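Publications > Working Papers > Displacement and Local Politics

Filed under: Aid and conflict, Municipal government, Camps and host towns

By Zainab Adeyemi and Ladi Abubakar
21 Mar 2019

4. Who speaks for the quarter? Registration lists and local authority in Vumum

4.1 The list as a political object

In the previous section we described how the displaced families came to Vumum and how the town council divided them between the old school grounds and the rented houses near the river. In this section we turn to the registration lists. Our argument is that the lists, which were made for the distribution of food and household goods, became in a short time the main instrument by which certain persons gained authority over the others. This happened without any decision of the council, and we found no council minute in which the matter is discussed before the month of May.

A list in Vumum was first a school exercise book. The head of each row of shelters wrote the names of the families, the number of children, and the village of origin. The books were then brought to the office of Hatach, the local relief association, where they were copied into one register. When a family was missing from the book, it was also missing from the register, and the staff at Hatach had no practical way to find the mistake. The row head was therefore the only person who could repair it. Several respondents told us that they visited the row head in the evening "to greet him," and we came to understand that this greeting was seldom made with empty hands.

It would be too simple to call this corruption. The row heads received no salary. They settled quarrels over water, they accompanied women to the clinic at night, and they answered to the police when a young man was stopped on the Oyewole road without papers. Many of them believed sincerely that a small gift was the correct way to recognize this work. The difficulty is that the same gift was expected from families who had nothing to give, and these families fell slowly to the bottom of the book.

4.2 Material and method

The analysis uses three kinds of material. The first is a household survey of 332 families, carried out in both parts of the settlement. The second is a set of 16 long interviews with row heads, association staff and members of the town council. The third is the exercise books themselves, as far as we were allowed to read them. We obtained eight books. Two had lost their covers and first pages, and one had been written again by another hand, so that the earlier order of the names can no longer be known.

The interviews were held in the language that the respondent preferred, and one of us translated them on the same day. We did not record the interviews with row heads. In the first week it was clear that a recorder on the table changed the conversation – people began to speak as if to a judge – and we returned to written notes. All quotations from row heads are thus reconstructed, and the reader should treat them with some care.

We asked every family the same opening question: if you have a problem with the authorities, to whom do you go first? The wording caused us more trouble than we expected. For older respondents "the authorities" meant the government in the capital, and they answered that they had no problem with it, or that it was far away. After the pilot we replaced the word with "the office," and this was understood by everyone.

4.3 Two paths to the office

In the school grounds, the row head was the usual answer. In the rented houses the answers were more divided. Some families went to the landlord, some to a religious teacher, and some directly to the council building, where they waited in the corridor. A man from the river side explained it in this way: "In the school they have one door. We have many doors, but most of them are closed."

This difference had consequences when the council announced a residents' assembly. Each quarter could send delegates, and the council asked for a signed paper with at least 50 names in support of each delegate. The row heads could produce such a paper in one afternoon. They had the names already, in the same books that were used for the distributions. In the rented houses, only one candidate succeeded in collecting enough signatures, and she withdrew before the assembly met. She told us that her landlord had not forbidden it, but had asked her twice when her rent would be paid.

The members of the council whom we interviewed did not see a problem here. For them, the rule was equal for all quarters. One of them observed that the town's own residents must also collect signatures, and that it would be unfair to ask less from newcomers. The answer is reasonable on its own terms, but a resident who signs such a paper does not risk the next ration.

4.4 Distribution days

On distribution days the order of the book was the order of the queue. Goods were handed out from the Nuvell warehouse, by row, and over a third of the families surveyed said that they had at least once gone home before their turn came. Those who left early were mostly women living alone with small children.

Figure 4. Plastic bag with oval handle hole; storage rack with blue bins behind.
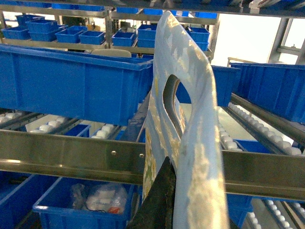
The row heads themselves did not stand in the queue. They stood beside the clerk and confirmed each family by sight, since few families had a valid card. This was a service to the clerk, who could not know so many faces, but it also placed the row head between each family and the table. When we asked whether another person could confirm a family, the staff said yes, and the families said no. Both answers were given with full confidence, and we did not find a case by which to test them.

After the assembly, Hatach tried to separate the two functions. A second register was opened, in which a family could enter its name directly at the office, without the row head. In the first weeks few people used it. Those who did came mainly from the rented houses, and several asked that their names should not be read aloud. In the school grounds the row heads spoke against the register, saying that families would be written twice and that the whole row would be punished for it. We found double entries in the second register, though fewer than the row heads had claimed, and most of them came from different spellings of one name.

The council has not yet decided which of the two registers will be used for the next choice of delegates. Section 5 compares the position of the row heads with that of the older market elders, whose authority over the stalls was also built on a list.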